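Indoor Growing > Guides and Manuals

Search this site Enter keyword Go

Print this page | E-mail this page

Plidach Shelf Planter, Owner's Manual
Section 4: Filling, Watering and Routine Care

4.1 Before You Begin

This section applies to all Plidach shelf planters fitted with the Oshima inner liner. Owners of the earlier model without a liner should follow Section 7 instead. Read Section 3 (Leveling the Shelf) first. A planter that is not level will collect water at one end, and the level gauge will give a false reading.

The following items are needed:

- planter body, liner and drip tray
- level gauge and cap
- potting mix suitable for house plants
- a watering can with a narrow spout
- a soft cloth

NOTE: Garden soil must not be used in the liner. It packs down and blocks the wicking strips.

4.2 Fitting the Liner

1. Place the drip tray on the shelf with the raised lip facing the wall.
2. Set the planter body on the tray. Both feet at the rear must sit inside the lip.
3. Feed the wicking strips through the slots in the base of the liner. Leave 11 cm of each strip hanging below the slot.
4. Lower the liner into the planter body until it rests on the inner ledge.
5. Insert the level gauge in the round opening at the corner and press the cap down firmly.

CAUTION: Do not trim the wicking strips. A shortened strip will not reach the water when the reservoir is low.

4.3 Adding the Plants

1. Moisten the potting mix in a separate container.
2. Cover the base of the liner with mix and press it lightly over the strips.
3. Remove each plant from its nursery pot and loosen any roots that circle the root ball.
4. Set the plants in place and fill the gaps, stopping 22 mm below the rim.

Plants may also be left in their own pots and stood on the Dandusari insert, sold separately. In that case the wicking strips are not used and each pot is watered by hand from above.

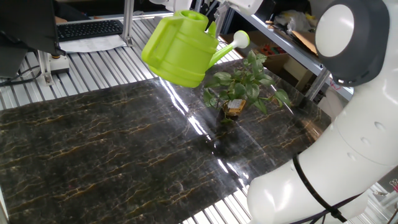 5. Allow newly placed plants to settle for one week before moving the planter into a brighter position.

4.4 First Watering

1. Pour 200 ml of water evenly over the surface of the mix. This starts the wicking action.
2. Wait until the surface has darkened throughout.
3. Fill the reservoir through the corner opening until the gauge reaches the upper mark.
4. Check the drip tray. If water is present, empty the tray, reseat the liner and repeat step 3.

NOTE: The gauge may rise slowly after the first filling. Wait several minutes before adding more water.

CAUTION: Keep electrical cords and power strips away from the shelf while filling. Wipe up spills at once, particularly on polished or sealed surfaces.

4.5 Routine Care

Refill the reservoir when the gauge falls to the lower mark. At a room temperature of about 23 °C, most foliage plants will need this every second week. Flowering plants use more water and should be checked more often.

Liquid plant food may be added to the reservoir at half the strength given on its package. Granular food should not be used. From April onward, the feeding schedule in Appendix B applies.

Clean the planter body with a damp cloth. Solvents and abrasive powders will dull the Plasto finish and are not covered under the warranty.

4.6 Replacement Parts

Liners, gauges and wicking strips may be ordered by part number from the list on the inside back cover. Written inquiries should be addressed to Annatjie Nkuna, Customer Documentation, and should state the serial number printed beneath the drip tray.

Revised 17/02/2024

Print this page | E-mail this page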